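4.2 Comparison of finger pads

We compared two hand-held grippers, the Trandon and the Dirkton, on the same tabletop tasks. Each was used for 30 trials per object across 14 objects. Both had parallel fingers and a wrist camera with the same lens. Pads were not replaced during the study – we wanted wear to be part of the result.

Figure 6 gives the wrist camera view with the fingers open over the table. Both pads are scuffed and speckled with dust, and their edges are chipped.

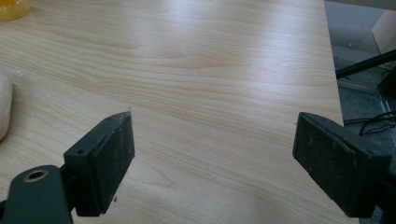 Otakar Krajčí objected to this design in comments on an earlier draft, arguing that leaving the pads on mixes two effects, the shape of the finger and the age of the rubber, and that a slip late in the series could come from either. He asked for a control run with new pads.

We added that run in April, using only the Dirkton. Slips on smooth objects fell from 59 to 14 with new pads. Soft objects showed no clear change. The order of objects was kept the same in both runs, so drift in operator skill cannot be ruled out. We did not repeat the control on the Trandon, and its slip counts should be read with that in mind.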